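Brekley Adds Long-Shank Screwdriver to Hemengate Hand Tool Line

Two-material handle and yellow collar carry over from the shorter models; trade orders open in November

EKINE – Brekley will begin shipping a long-shank screwdriver under its Hemengate hand tool name in November. The new model is meant for recessed fasteners in cabinet hinges, appliance housings and electrical enclosures, where a standard driver leaves the user's knuckles against the panel.

The handle follows the pattern set by the earlier Hemengate drivers. A black grip narrows behind the front collar to give the thumb and forefinger a place to turn from, then widens toward the palm. Rows of small raised yellow dots are set into the black material farther back, where the hand applies most of its force.

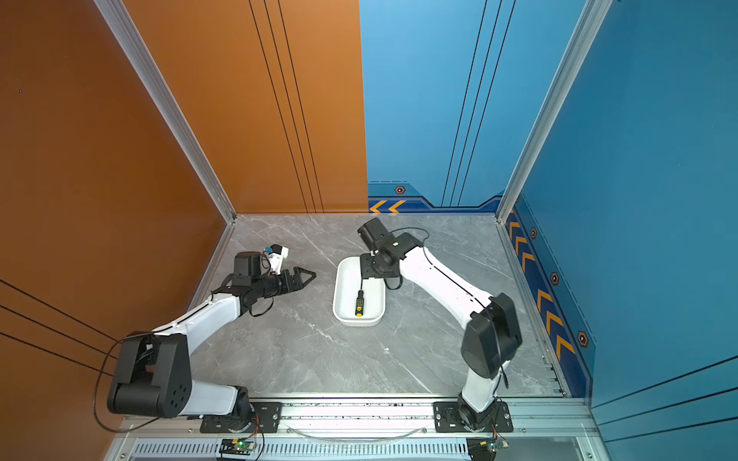

Hemengate long-shank screwdriver in a white bench tray.

"The narrow section does the fast turning and the wide section does the final tightening," said Stellan Fagerlund, product manager for hand tools at Brekley. "We moved the transition forward on this model. On a long shank, people choke up on the handle more than they do on a short one, and the old shape put the step under the middle finger."

Handle samples were evaluated over 30 working days by fitters at Stoica, a contract assembler of kitchen and utility cabinets. The fitters logged 2,294 fastenings and returned comments on grip, balance and shank clearance. Two changes came out of the trial. The dots were raised slightly for use with thin work gloves, and the front edge of the collar was rounded after several users reported that the first version caught on drawer liners.

"We set ours down in trays all day, and the first sample rolled," said Ronja Torvik, who supervised the trial at Stoica. "The second one had more shape at the back end and stayed where it was put. My other request was a color we could find quickly at the end of a shift, and the yellow takes care of that."

The collar sits at the point where the shank enters the handle. It is bright yellow on all long-shank models, regardless of tip type, and serves as the front stop for the fingers. Tip type and size are printed on the packaging and on the supplied rack label.

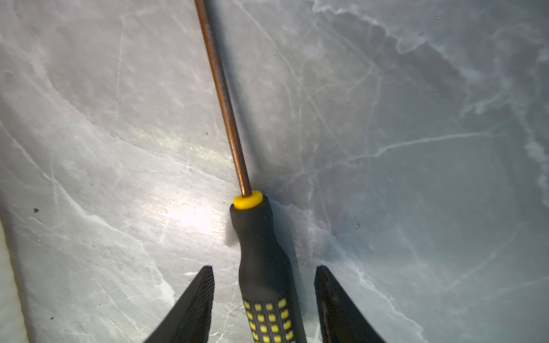 Detail of the yellow collar and dotted grip.

Handles are not insulated. The long-shank driver is not intended for work on live circuits and should not be used as a pry bar or struck with a hammer. Brekley recommends wiping the grip with a damp cloth and mild soap. Solvent cleaners can dull the dots over time and are not covered by the warranty.

The first production run is limited to 500 units, packed singly for trade counters. Existing Hemengate rack strips accept the new model without modification, but the lower hook row must be left clear to allow for the added length. Retail packs will follow once trade orders have been filled. Part number 41 in the current Hemengate catalog is withdrawn and replaced by the new driver; open orders for that part will be converted automatically unless the customer asks otherwise.

Ottar Kristiansen, who handles trade accounts at Brekley, said counter staff can request a loan sample before placing an order. Samples go out each Tuesday and are to be returned in the original sleeve.

Trade inquiries: Ottar Kristiansen, Brekley trade desk, Ekine
Press inquiries: Kevin Chambi, Brekley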